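Can a machine do your small chores yet?

Some of them, slowly. Folding and scrubbing are still your job, but two-armed robots can now be set to small bench work, the kind you do at the kitchen table.

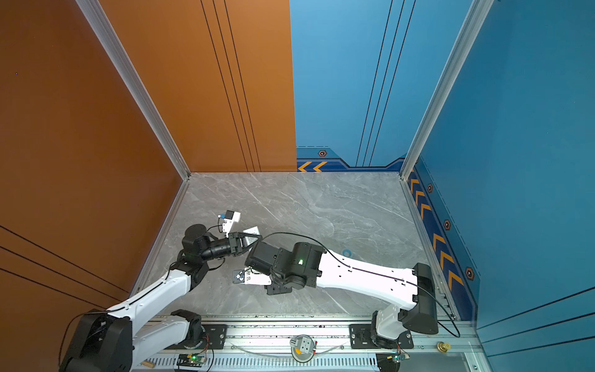 Two arms on one rail, gripper to gripper over a small white plate.

Changing batteries is a good test – one hand holds the housing, the other works in the compartment. The same tips apply to you:

Take the cover off first and put it where it won't roll away.

Brace the housing at one end and keep your fingers clear of the contacts.
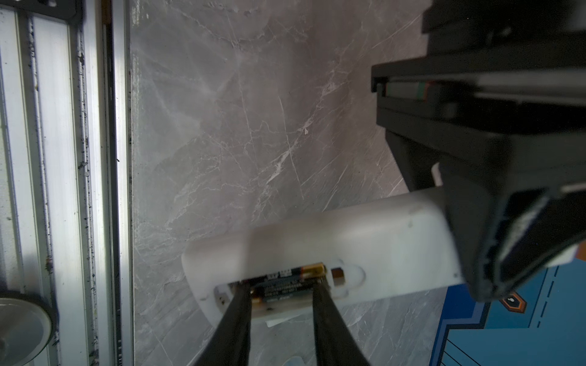

Lift each battery from the spring end. Replace both together, and never mix old with new. If you have 20 remotes to do, do them by hand – you'll finish well before any robot.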